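Kitchen & Home Help > Flooring

Do I have to move out while my wood floors get refinished?
Asked by Imad Chamoun, 2019-02-05

Hi all, long-time reader, first time posting. We bought our place in Anstead in December and the wood floors are in rough shape — scratches by the back door, a gray patch where somebody's plant pot must have sat for years, the works. I got a quote from a company called Rashidi for 400 square feet, kitchen and hallway together, and it came to $2247 with sanding, stain and three coats of finish. The guy on the phone was nice but kind of vague about whether we can stay in the house. We have two kids and a very old cat who hates everybody. My wife likes a dark reddish stain and I'm scared it'll show every crumb, so opinions on that are welcome too!

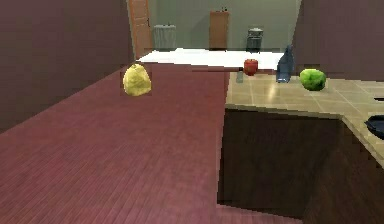 How long before we can walk on it after the last coat?

Give a water-based finish a full day in socks, and two or three days for an oil-based one. Shoes can wait a bit longer, and rugs should stay rolled up for a couple of weeks. Go by the can if it says something different. (Moving this up from the comments, it gets asked every time.)

3 answers

Oisín Lynch
I did this two summers ago and we stayed, and I wouldn't do it again. The sanding was fine, they hung plastic and ran a vacuum on the machine, but we'd picked oil-based finish and the smell went right up the stairs. I had a headache for two nights. My sister took the dog, and in the end she took us too.

Ask Rashidi which finish is in that price. If it's water-based and you can shut a door between you and the work, lots of people stay home and just live out of the bedroom. With kids and an old cat I'd book somewhere for the coating days at least. Also plan your meals, you lose the kitchen completely. We ate so much cereal.

On color, we went dark red and I love it. You do see dust when the sun's low. You also see dust on light floors, you just feel less guilty about it. Get them to put sample patches on your own boards, next to the counter if you can, and look at them in the morning and again at night.
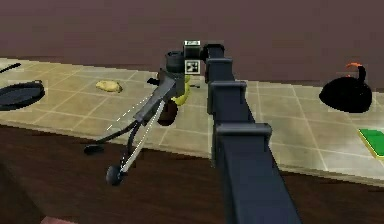 Tan counter tile with a dark brown cabinet front, the color combo we kept coming back to.

skallevach_13
just rent a sander and do it yourself, took me a weekend. 12 bucks of sandpaper lol

(Edit: ok it was more than 12 bucks. and I did leave a dip by the fridge)

Furnum
Please don't let the sander answer scare you or tempt you, either one! Drum sanders dig in fast and it takes practice.

One thing I'd add — find out how thick your boards are first. If the floor's been sanded a few times already there may not be much left above the tongue, and then a light screening and a fresh coat might be all you can do. It costs a lot less, but you can't really change the color that way, so your wife may be disappointed. You can usually check the thickness by lifting a floor vent and looking at the edge.
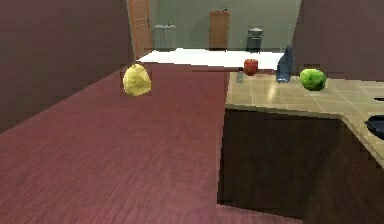
Reddish-purple planks running on a diagonal beside a tiled counter.

And if the gray patch is from water, it may not sand out. Ours didn't, so they swapped four boards and stained over everything. I can still find the spot but guests never have. Get the price for board replacement in writing before they start.

Imad Chamoun
Thanks everybody, will call about the finish tomorrow. Wife says the cat gets the hotel room and I can stay with the fumes.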